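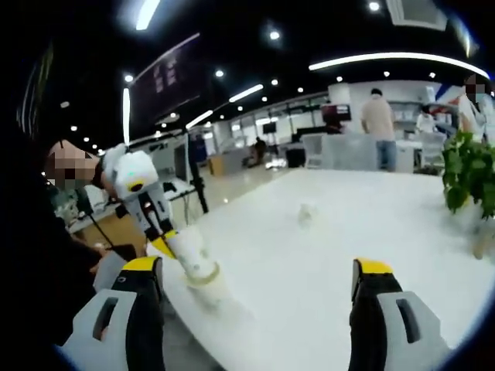
4주차 표면 광택과 반사: 실내 마감재의 빛 반사 다루기

실내조명 기초 강의노트
2025년 8월 6일

1. 이번 주 범위

지난주까지는 광원 쪽을 다루었다. 광속, 광도, 배광곡선은 모두 빛이 기구를 떠나기 전후의 이야기였다. 이번 주부터는 빛이 닿는 면을 본다. 같은 기구를 같은 높이에 달아도 책상 상판이 무광인지 유광인지에 따라 앉은 사람이 느끼는 밝기와 피로가 달라진다. 흰색 유광 상판에 천장 조명이 비치는 경우가 가장 흔한 사례이며, 과제도 이 조건에서 출발한다.

2. 용어 정리

반사율: 면에 들어온 광속 가운데 되돌아 나가는 광속의 비율. 0에서 1 사이의 값으로 쓰거나 퍼센트로 쓴다.

정반사: 입사각과 반사각이 같은 방향으로 빛이 나가는 반사. 거울, 유리, 고광택 도장면에서 두드러진다.

확산반사: 여러 방향으로 흩어지는 반사. 석고, 무광 도료, 종이가 여기에 가깝다.

광택도: 정해진 각도에서 정반사 성분을 측정해 기준면과 비교한 값. 단위는 GU로 적는다. 반사율이 높다고 광택도가 높은 것은 아니다. 무광 흰 벽은 반사율이 높고 광택도는 낮다. 검은 피아노 도장은 그 반대다. 시험 답안에서 두 값을 섞어 쓰는 경우가 많으니 구분할 것.

휘도: 어떤 면을 특정 방향에서 보았을 때의 밝기. 단위는 cd/m². 눈부심은 조도보다 휘도와 시야 안의 위치로 판단한다.

3. 균등확산면의 휘도 계산

확산반사만 있다고 가정하면 휘도 L은 다음과 같다.

L = ρE / π

ρ는 반사율, E는 조도(lx)이다. 조도가 546 lx이고 상판의 반사율이 0.8이면 L은 139 cd/m²가 된다. 반사율이 0.4인 상판이라면 70 cd/m²이다. 소수점 이하는 반올림했다.

유광면에는 이 식만으로 부족하다. 정반사 성분이 광원의 상을 만들고, 그 부분의 휘도는 광원의 휘도에 그 각도의 정반사율을 곱한 값에 가까워진다. 상판의 평균 휘도는 식으로 구하고, 비친 상의 휘도는 따로 구해서 더한다.

4. 반사 눈부심과 광막반사

반사 눈부심은 비친 광원의 상이 밝아서 보기에 불편한 상태를 말한다. 광막반사는 비친 빛이 글자와 배경 위에 겹쳐 대비를 낮추는 상태다. 코팅지에 인쇄된 글이 특정 각도에서 읽히지 않는 것은 광막반사에 해당한다. 두 현상은 함께 나타날 수 있으나 대책의 우선순위가 다르므로 보고서에는 나누어 적는다.

곡면에서는 상이 늘어나거나 줄어든다. 볼록한 모서리는 넓은 범위의 천장을 좁은 띠로 모아 비추기 때문에, 앉은 자리를 바꿔도 가는 밝은 선이 계속 보이는 경우가 있다. 평면만 가정한 계산에는 이 선이 나오지 않는다.

5. 대책

가. 기구 위치를 옮긴다. 눈과 작업면을 잇는 선을 작업면에서 반사시켜 천장까지 연장하면 피해야 할 구역이 나온다. 단면도에 직접 그려서 찾는다.

나. 기구의 발광면을 넓히고 휘도를 낮춘다. 같은 광속이면 면적이 클수록 평균 휘도가 낮다.

다. 간접조명의 비율을 높인다. 천장 반사율이 낮은 방에서는 효율 손실이 크므로 천장 마감을 먼저 확인한다.

라. 마감재를 바꾼다. 효과는 분명하지만 비용과 청소 문제가 따른다. 무광면은 손자국이 덜 보이는 대신 오염이 스며드는 제품이 있다.

6. 사례: Birkent 열람실

Birkent 열람실은 책상을 흰색 유광 상판으로 교체한 뒤 이용자 불만이 접수된 곳이다. 책상 배열과 기구 배치는 교체 전과 같았다. 조도 측정값은 기준을 충족했고, 점검은 여기서 한 번 종료되었다. 이후 좌석 눈높이에서 휘도를 재자 비친 기구의 상에서 1,179 cd/m²가 나왔다. 주변 상판의 휘도와 차이가 컸다.

1차 조치로 Prinik 확산판을 기구에 끼웠고, 2차로 창가 쪽 책상 여덟 개의 방향을 돌렸다. 상판은 그대로 두었다. 조도만 재는 점검으로는 이 문제가 드러나지 않는다는 점을 확인할 것. 2차 조치 후 측정은 10월에 예정되어 있어 결과는 아직 노트에 없다.

7. 과제

(1) 자신이 자주 쓰는 책상 하나를 골라 단면도를 그리고, 기구와 눈의 위치, 반사 경로를 표시한다. 축척을 적는다.

(2) 상판의 조도를 11개 지점에서 측정하고 평균과 최솟값을 구한다. 측정 시각과 날씨, 블라인드 상태를 함께 기록한다.

(3) 반사율은 Follach 표준 회색판과 비교하여 추정한다. 회색판은 실습실에서 대여하며 당일 반납한다. 표면을 손으로 만지지 않는다.

(4) 5절의 대책 가운데 하나를 골라 적용 전후의 휘도를 계산한다. 계산 과정이 없는 답은 채점하지 않는다.

분량은 A4 세 쪽 이내, 도면은 별도. 다음 강의 시작 전까지 제출한다.

8. 읽을거리

강의 교재 Krajčí 편 「실내 마감과 빛」 중 반사 특성을 다룬 장. 광택도 측정 각도에 관한 표는 다음 주 실습에서 사용하므로 출력해 올 것.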